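Getting the Hallcombe Shelves Sorted: What We Did and What We'd Change
Project report, spring term
Group members: Oddur Kragh, Giorgia Bassi, Damian Brunner and me (Johanna Rainer)

So, our project was the supply shelves in the Hallcombe building. If you've ever tried to find a bottle of anything in there you know why we picked it! The shelves hold cleaning stuff, hand soap, glue, paint and drinks for events, and for as long as I've been a student they've all been mixed together. Our supervisor, Marlies Sutter, told us to pick a problem small enough to finish by May, and this one was right down the hall.

The plan was pretty simple. We'd take everything out, decide what belonged together, and put it back so that a person who had never been in the room could find what they needed. Oddur wanted to go by color, Giorgia wanted to go by use, and we argued about that for most of our first meeting (Giorgia won). We had 32 containers to work with, and each one got a number on a bit of tape, plus a line in our notebook saying what was in it and where it used to live.

Then came the handling part, which ended up being my favorite. Each container got picked up, turned around, checked for a label and put in its new spot. I thought this would be boring, but you learn a lot about bottles when you have to hold so many of them. Big shiny ones are awkward in one hand. A ribbed cap is a lot easier to grab than a smooth one, and I now have strong feelings about this. 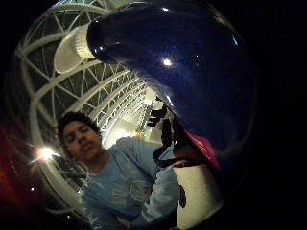 Figure 1. A dark blue container with a ribbed white cap, seen up close during handling.

We decided on two rules for the new layout. Heavy things go low, and anything with a cap that doesn't close well goes in a tray. Damian also wanted the tall bottles at the back, and we tried it, but then you have to reach over the short ones and they fall. We did it his way on the top shelf only – he was nice about it.

For the test we asked students from another course to come in and find two items each, starting from the door. With the old layout people mostly gave up and asked us. With the new one they went to the right shelf first nearly every time, but they were still slow once they got there, and I think that's our labels. We printed them too small. Giorgia said so at the time and I didn't listen, sorry Giorgia!

Other things that went wrong: the tape numbers peeled off the glossy bottles (they stuck fine to the cardboard boxes), and we lost an afternoon redoing them. We also forgot to leave any free space, so when a new delivery of soap came it had to sit on the floor until Oddur moved the paint over.

If we had more time I'd want bigger labels, one empty shelf, and a second test a month later to see if people put things back. Marlies asked about that last one in our presentation and we didn't have an answer. The notebook is in the drawer under the bottom shelf if next year's group wants to pick it up from there.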